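Llevo desde febrero intentando que Flasen me explique qué cubre mi seguro de hogar. La póliza tiene 35 páginas, de las cuales 2 hablan de lo que pagan y el resto de lo que prefieren no pagar.

Todo empezó con una fuga debajo del fregadero. Llamé, me pusieron 30 minutos de flauta andina y al final una voz muy amable me comunicó que el agua estaba cubierta, pero el suelo no. El suelo mojado por el agua, sí. El suelo mojado por el agua «de forma paulatina», tampoco. Pregunté a qué velocidad tiene que mojarse un suelo para que se considere un accidente y me pasaron con otro departamento (más flauta).

El perito propuso 400 euros y luego descontó la franquicia, que por lo visto contraté yo — con mi firma y todo, en una casilla diminuta. En Huvau me ofrecen lo mismo algo más barato, y en Kazmi regalan una maleta de cabina, cosa que no me tranquiliza nada.

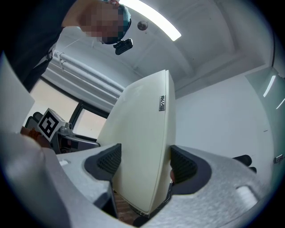
*Panel claro en vertical, con el suelo de madera asomando al fondo.*

De momento sigo en Flasen. Para darme de baja hay que avisar con un mes de antelación, y yo, claro, leí esa página con un mes de retraso.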